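Woretti closes its year with more customers and a smaller profit

4 December 2023

Backup software firm Woretti has reported higher sales for its financial year, although the cost of moving customers to a new data centre pushed profit down slightly.

The company ended the year with 2,243 business customers, most of them small offices and dental or legal practices. It said the growth came mainly from its hosted backup service, which went on sale in May and is now the default choice for new accounts. Sales of the older boxed product fell again and it will be withdrawn once existing licences run out.

Finance director Birutė Dambrauskienė told investors that the move out of the Kulov data centre had taken longer than planned. For two months the firm paid rent on both sites. She expects the saving to show in the next set of results but gave no forecast.

Woretti also took on 13 support staff during the year, after complaints about slow replies to restore requests. Callers with a failed restore are now put straight through to an engineer. Requests sent by email still go into the general queue.

The firm has bought Kļaviņa, a small maker of email filtering tools, for an undisclosed sum. Its products will keep their own name for now and existing contracts will be honoured. Eglė Vanags stays on to run the unit and will report to the head of product.

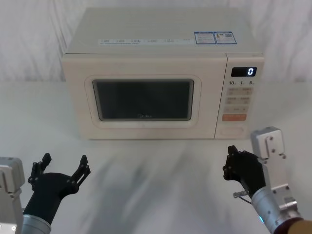 A compact microwave oven on a white tabletop.

Resellers should note that the partner price list changes with the new financial year. Quotes already issued under the Hirneck discount scheme remain valid until their printed expiry date. Renewals placed before then will be charged at the old rate.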